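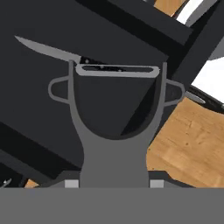
Curutix Household Chores, Simulated Kitchen Set

Data card

Summary

Curutix is a collection of simulated kitchen recordings made to help answer a practical question: which ordinary household chores can a single robot arm carry out today, and which ones still need a person? It was prepared by the Zumham Laboratory and is released for research and teaching. All recordings were made in a rendered kitchen. No physical robot, home or food item was used.

Contents

The release holds 299 episodes. Each episode consists of one chore, a written instruction, the camera views, the arm and gripper positions over time, and a result label. Chores fall into 4 groups:

Picking up and putting away utensils, including kitchen knives
Opening and closing refrigerator doors and drawers
Moving food items to and from a cutting board
Clearing a counter

Instructions are written in plain English, as one member of a household might give them to another. An example is "Put the knife back and leave the cucumber where it is." Several instructions in the set are deliberately vague, and these are marked in the index file.

How the recordings were made

Operators controlled the arm remotely through Liltgate, the laboratory's control software. An episode ended when the operator declared the chore finished or when 60 seconds had passed. The starting positions of loose objects were changed between episodes. The large furniture and the appliances stayed in place.

Two views are supplied for most episodes. One is fixed to the wrist and shows the gripper at close range. The other looks across the kitchen from a point near the arm.
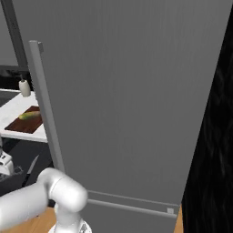 Refrigerator chores require particular care in scoring. A door handle and a drawer handle call for different grips and different directions of pull, and an arm placed well for one may be badly placed for the other. For this reason, door and drawer chores are scored separately and should not be merged when results are reported.

Result labels

Every episode carries one of three labels: complete, partial or failed. A chore is complete only if the final state matches the instruction and no other object has been knocked over or dropped. A knife set down outside the named area counts as partial. Labels were assigned by two reviewers working apart, and disagreements were settled by a third.

Baseline results

A reference policy named Vlad was trained on the set and tested on chores it had already seen, with objects in new positions. It completed 82 percent of attempts at picking up a single utensil. Results for the refrigerator group were much lower, and chores with several steps were seldom completed from start to finish. The laboratory's view is that machines can now perform certain short kitchen tasks in simulation with fair reliability, but that these results do not support unattended use in a home.

Known limitations

Contact between the gripper and thin objects is simplified. A knife handle may be held more securely in simulation than it would be in a real kitchen.
Surfaces are clean and lighting is even. Spills, steam and clutter of the kind found in family kitchens are not represented.
No people or pets appear, and the set cannot be used to judge safety around them.
Food items are rigid. Cutting, peeling and washing are outside the scope of this release.

Intended use

The set is suitable for training and comparing methods for short household chores, and for classroom work on scoring. It should not be used as evidence that a commercial product is ready for sale or safe to operate.

Access and changes

The files may be copied and altered for noncommercial purposes, provided that this data card is kept with them. Errors in labels or instructions should be reported through the Zumham Laboratory issue page, with the episode number stated. Corrections are gathered and published each June, and earlier versions remain available for download.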